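Notes after the Ukdale visit

Okay, so most of you made it to the open day at Ukdale, and I promised I'd write up the part we rushed through before the bus. Walter Agudelo ran the two-arm demo for us, and I thought it was the best thing in the building!

The task was clearing a table. Sounds dull, I know - but think about what each arm has to do. One may be holding a tray level while the other goes after something small and squashy, and neither can wander into the other's space.

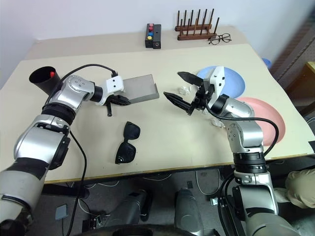

Kamran asked why they don't just use one big arm. Walter's answer was that a second arm lets you hold and pick at once (same reason you don't carry groceries and unlock the door with one hand, if you can help it). He also said soft, crumpled stuff gives them far more trouble than plates do, so have a think about grip force there.

For next class, read chapter 4 and write me 3 short paragraphs on how you'd split a kitchen job between two arms. Drawings welcome - messy ones too.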